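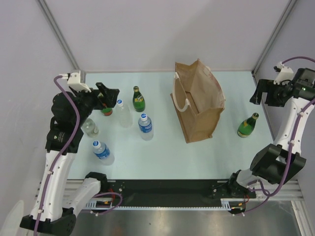

Getting Labels and Foil Off Glass Bottles (and Keeping the Good Ones in One Piece)

Posted by Capucine Roussel in Kitchen & Home
393 comments

I love a green glass bottle. I love it with a candle in the neck, I love it full of olive oil next to the stove, and I especially love it lined up on a windowsill in February when there's no other green to look at. What I don't love is the gray, gummy patch that stays behind when you peel a label off dry, so this page is everything I know about getting a bottle properly clean. It's an easy job and very satisfying!

What you need

A deep bucket or a sink you can spare overnight
Washing soda (baking soda works too, just slower)
Dish soap
Cooking oil, any kind, the cheapest you have
A plastic scraper or an old store card
A sharp craft knife, if you want to save labels
A bottle brush
Parchment paper and a couple of heavy books
Old towels, more than you think

Start with the neck

Take the foil off before any water gets involved. Wet foil tears into tiny bits that float around and stick to everything, including you. Slide the tip of a paring knife under the bottom edge, cut straight up toward the mouth, and peel it back like the skin on a clementine. Cut away from the hand holding the bottle. Sparkling wine bottles often have a longer foil that goes down over the shoulder, and that lower part is usually glued, so leave whatever doesn't come easily and let the soak deal with it.

Metal caps you can keep if they screw back on. I put mine in a jar with the size written on a bit of tape, after a long afternoon of trying every cap I owned on one oil bottle.

Find out which glue you've got

There are two main kinds and they want opposite treatment. Pick at a corner with your fingernail. If the paper comes away fuzzy and leaves white fibers, it's probably a water-based paste, and a soak will do nearly all the work. If the corner lifts as a clean sheet and feels stretchy or tacky underneath, it's a pressure-sensitive sticker and it wants heat.

Some bottles have one kind on the front and the other on the back. Check both!

The soak, for paste labels

Fill each bottle with warm water first so it sinks and stays put. Stand the bottles in the bucket, pour in more warm water until the labels are covered, then stir in half a cup of washing soda and a squirt of dish soap. Wear gloves, washing soda is rough on skin.

Leave it for an hour and have a look. Cheap paper labels may already be drifting around on their own, and you can fish them out with a slotted spoon. Thick, embossed or varnished ones can take until morning. If a varnished label isn't budging, scratch a few lines through the surface with the scraper so the water can get behind it.

Never pour boiling water on a cold bottle. I cracked a lovely one that way, a tall Proseck with a ridge around the shoulder, and I still look for another every time I'm at the Wirnham flea market.

The heat, for sticker labels

Fill the bottle with hot tap water, put the cap on or push in a cork, and give it ten minutes. Then lift a corner with the craft knife, keep the blade flat to the glass, and pull slowly and evenly. Slow really is the trick. If you feel it starting to tear, stop, empty the bottle, refill with fresh hot water and wait again. A hair dryer on medium helps with stubborn edges.

Getting the last of the glue

Rub cooking oil over whatever is left and walk away for half an hour. Come back, scrape with the plastic card, wipe with a paper towel, then wash with plenty of dish soap. For a really stubborn patch, mix the oil with baking soda into a paste and rub it in circles with your fingertips. It feels disgusting and works beautifully.

Skip the steel wool. It can leave fine scratches that you won't notice until the sun hits them.

Saving a label

Sticker labels go straight onto parchment paper, sticky side down. Smooth from the middle outward and trim around the edge.

Paste labels need to float off by themselves, so be patient. Slide a piece of parchment under the label while it's still in the water, lift it out flat, blot with a towel, and put another sheet of parchment on top. Weigh it down with books for a couple of days. Gold printing rubs off easily when wet, so blot and don't wipe.

Write on the back, in pencil, when you drank it and who was there.

Cleaning the inside

A bottle brush and warm soapy water for most of them. For dried wine in the bottom, add two spoonfuls of uncooked rice, a splash of white vinegar and a little warm water, cover the mouth with your thumb and swirl like mad. Rinse until the rice is all out. Dry them upside down with the necks propped in a dish rack, and let them sit a full day before you put oil in, since a few drops of trapped water will turn it cloudy.

From the comments

Ornella Marras: The rice thing got out a stain I'd been fighting since Christmas. Does it work on narrow vinegar bottles too?

Capucine Roussel: Yes! Use a small funnel and a bit less rice so it doesn't jam in the neck on the way out.

Bjartur Egilsson: I'd add that dark paper labels can bleed. Mine turned the whole bucket pink, so I do the red ones separately now.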